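Wadmont open day: an afternoon among the robots and the rulebook

The Murkholm bus drops you at the wrong end of the industrial estate, so allow 12 minutes for the walk and ignore the sign for the old tile works. I went on the Wednesday, with a flask and a notebook, and I was still nearly late. Wadmont had put on tea and very good flapjacks in reception (get there before the school party does!) and we went round in groups, with stickers on our jackets to show which doors we were allowed through.

I look after safety paperwork at a small packing firm, so I'd mostly come for the rules. My own robot knowledge stops at one elderly palletiser behind a fence, and our good practice there is easy enough: gate open, machine stops. Cloth handling on a tabletop is a different world. The first thing we were shown was a laminated sheet called the Table Rules, which everybody who works in that room has to sign, and I copied down as much of it as I could. Hands off the table before anyone presses start. One person calls the start, out loud, and the same person calls the stop. Cloths go down flat before each run. If you've had to straighten something halfway through, the run gets a note against it and isn't quietly mixed in with the others. 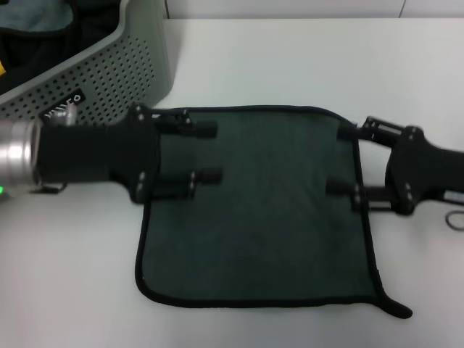
Two grippers and one green cloth on the white table at Wadmont.

I liked that last rule a lot. We've all worked somewhere that the awkward results went missing. They keep a run log with 3000 entries in it so far, and our guide let us leaf through a printed chunk. The notes column was the best part – 'corner caught', 'started too early, my fault', 'cloth upside down again'. Somebody in our group asked whether people ever fudged it and got a slightly pained look, then a proper answer: one run in every 30 is checked against the video by a person from another team. I've already suggested that at work and it went down like a cold chip.
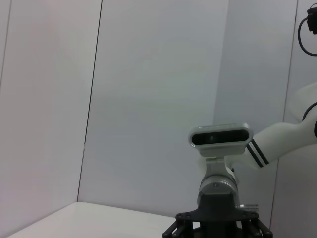

My own hobby horse is what happens after someone cleans, because that's when things get nudged at our place and then we spend a morning wondering why the labels are crooked. Wadmont's rule is that anything a camera or sensor is fixed to gets checked after cleaning, and if it has shifted they do the set-up again from scratch, even when it looks fine. It's a fair worry when you see how a sensor sits up on its black stand, tilted on a little bracket, with a screw knob at the side of the stand that a sleeve could easily brush. I asked about marking the position with a dab of paint, as we do, and was told they'd tried it and people trusted the paint too much. Fair enough! Cables get a line of their own on the sheet too: look along the whole length, both ends, before the first run of the day.

After that came a talk from Dufour, who write training courses, on what the written standards do and don't ask of you. It was a bit heavy after flapjacks, with 75 slides and a projector that kept going to sleep, but the middle section on risk assessments was worth sitting up for. Their main point was that you assess the whole job, including the gripper and whatever it's holding, and you do it again when the job changes. Swapping a tea towel for something with a metal zip counts as a change. I'd never have thought of it.

Dolby were down on the programme for a stall about guarding but I couldn't find it, and by then it was raining and the last bus was at half past four. If you go next year, book the later tour, wear flat shoes and ask to see the notes column. Parking is free but fills up early, and the loos are through the second set of doors, past the coat rack.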